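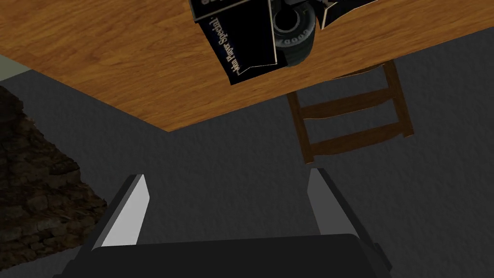
A black and gold model race car on a wooden table.

The shop in Clundo has sold model kits, paints and glue for 18 years, and for most of that time it has been run by the same woman. She took it over from her uncle, who also sold fishing tackle, and she still gets asked for hooks.

She agreed to talk to us on condition that we left her name out. "People round here know who I am," she said. "The rest don't need to."

We met in the back room, where she does the ordering. The shop was shut for lunch, and the telephone rang twice while we spoke. She let it ring.

Trade was poor when she started. Her uncle had bought a lot of railway stock that would not sell, and the rent had just gone up. In her first February she took so little that she closed for a fortnight and worked in the bakery across the road.

"I didn't mind the bakery," she said. "It was warm. But I'd signed a lease, so I came back."

What kept the place open was repairs. A customer brought in a ship that his father had built, with the rigging down on one side, and asked if she knew anyone who could put it right. She said she would have a go. It took her five weeks of evenings and she charged him £30.

"That was far too little. I know that now. He told his friends, though, and they told theirs, and by the summer I had a shelf full of broken things."

She now has 70 repair jobs on her list, and the wait is long. Aircraft come in with snapped undercarriages, cars with missing mirrors, and dolls' house furniture that has been trodden on. She won't take anything with a motor in it.

Much of the work is cleaning. Old glue goes yellow and has to be scraped off before anything new will hold. Dust is worse in kitchens, she said, as it mixes with the grease from cooking and sets hard. She uses cotton buds, warm water and a drop of washing-up liquid, and changes the water often.

Decals are the part she likes least. The old ones crack as soon as they get wet, and matching them can take months. Some of hers come from Tsao, a small printer that will run a single sheet if you can send a clear scan. Others she cuts from spare sheets that customers leave to her.

"I get a lot of people's leftovers," she said. "Somebody dies and the family turns up with boxes. I always look through them while they're here, in case there's something they ought to keep."

Her customers are older than they were, but she has seen new faces over the past year. Several had been at home with little to do and had bought their first kit by post. They came in once the doors opened again, wanting to know why their paint had gone lumpy.

"They hadn't stirred it," she said. "You have to stir it for longer than you think."

She has had an offer for the building from Undum, the firm that owns the flats next door, and has turned it down. The lease has four years left. After that she may move the repairs to her house in Vakari and give up the shop, or she may not. Her daughter wants her to stop climbing the stockroom ladder either way.

She looked at the clock then and said there was a man coming at two for a tin of grey primer.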